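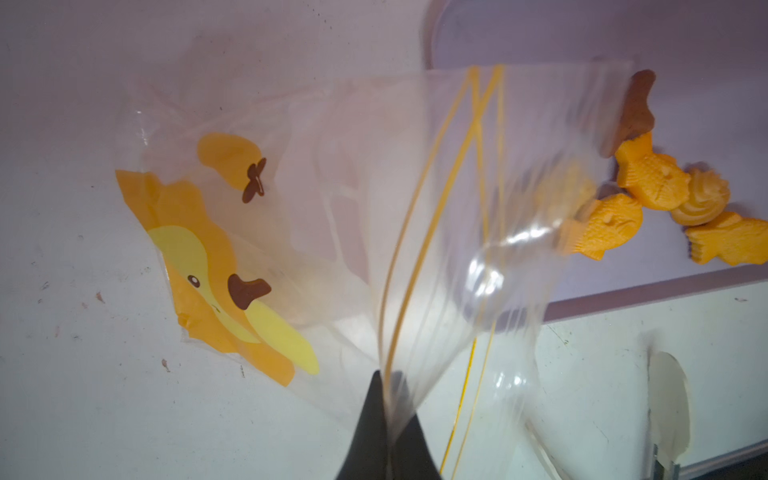 Packing Biscuits in Resealable Bags

Skosesby Community Kitchen – Guidance for Bakers and Packers

Biscuits prepared for the Skosesby stall are packed in clear resealable bags and labelled before they leave the kitchen. These instructions apply to all dry biscuits, including shaped, piped and chocolate varieties. They do not apply to filled biscuits, iced biscuits or slices, which are packed in rigid containers under separate instructions.

Last revised 12/09/2021.

What you will need

Clear food-grade bags with a zip seal, plain or printed
A shallow tray with a raised rim for each batch
Cooling racks
Baking paper, cut to the width of the bag
Tongs or disposable gloves
Kitchen scales
Adhesive labels and a waterproof pen

Printed bags are kept in the second drawer beneath the packing bench. They may be used for any variety. Check that the label will not cover the seal, and place it on the plain side of the bag where there is one.

Cooling the biscuits

Biscuits must be completely cool before they are bagged. Warmth trapped in a closed bag condenses on the inside of the film and the biscuits soften within a day. Transfer them from the baking sheet to a rack once they are firm enough to lift, and leave them uncovered in a single layer. Thick drop biscuits hold their heat longer than thin cut-out shapes, so test the centre of the thickest one by touching its underside.

Do not place hot racks in the refrigerator. In humid weather, finish the cooling in the dry store with the door closed.

Sorting

Move the cooled biscuits to a clean, dry tray. Keep different varieties in separate groups until the bags are being filled. Set aside any that are broken, scorched or noticeably undersized. Broken biscuits are sound to eat and may be placed in the staff tin, but they should not be sold.

Shaped biscuits need some care at this stage. Fish shapes tend to break at the narrowest part of the tail, and piped swirls lose their ridges if they are stacked. Lift both from underneath and avoid sliding them across the tray.

Brush off loose crumbs with a dry pastry brush. Crumbs that collect in the zip are the most common cause of a bag that will not close.

Opening the bag

1. Wash and thoroughly dry your hands, then put on gloves if you are not using tongs.

2. Part the two sides of the zip at one corner and run a finger along the full length of the opening. Pulling the panels apart from the middle can stretch the film and distort the track.

3. Open out the bottom corners by pushing them gently from the outside. New bags often cling together, particularly in dry weather.

4. Fold the top of the bag outward to form a cuff, so that the zip sits on the outside and stays free of crumbs and fat. Small bags may be too shallow for a cuff – in that case, hold the mouth open with one hand and fill with the other.

Filling the bag

1. Place the empty bag on the scales and set the display to zero.

2. Lay the bag at a low angle with its mouth towards the tray. Biscuits dropped into an upright bag are likely to chip.

3. Put the heaviest biscuits in first. Chocolate drop biscuits go at the bottom, followed by cut-out shapes, with piped biscuits on top.

4. Slip a strip of baking paper between the varieties in a mixed bag. This keeps dark crumbs from marking the paler biscuits.

5. Stop filling when there is a clear space of two fingers below the zip. An overfilled bag will open in the carton.

6. Turn any decorated biscuits so that they face outward.

Closing and checking

Unfold the cuff and wipe both sides of the zip with a dry paper towel. Lay the bag flat and press the seal closed from one end, leaving a small gap at the other. Smooth the film lightly to let out excess air, then close the gap. A little air should remain, as it cushions the contents during transport.

Hold the bag by its upper edge and tilt it to each side. If the zip parts at any point, reopen it fully, wipe it again and reseal. Discard the bag if it fails a second time.

Labelling

Each label must state the name of the biscuit, the ingredients, the allergens, the net weight and the best-before date. Where a bag holds more than one variety, list the ingredients of each under its own heading. Write the label before it is applied – a pen pressed against a full bag will crack what is inside.

Storage and transport

Pack sealed bags upright in a lined carton, 16 to a carton, in a single layer. Place folded paper in any gap at the sides. Cartons for the Sudine Street stall are marked on the short end and stored on the lower shelves, away from the ovens and out of direct sunlight.

Plain biscuits packed in this way are to be sold within 13 days of baking. Biscuits containing dried fruit or chocolate follow the date given on the recipe card.

Cleaning up

Wash trays in hot soapy water, paying attention to the inner corner of the rim, and dry them before stacking. Bags that have held biscuits are not to be refilled for sale. Return unused bags to their sleeve with the zips closed, and record the number of finished cartons on the sheet beside the dry store.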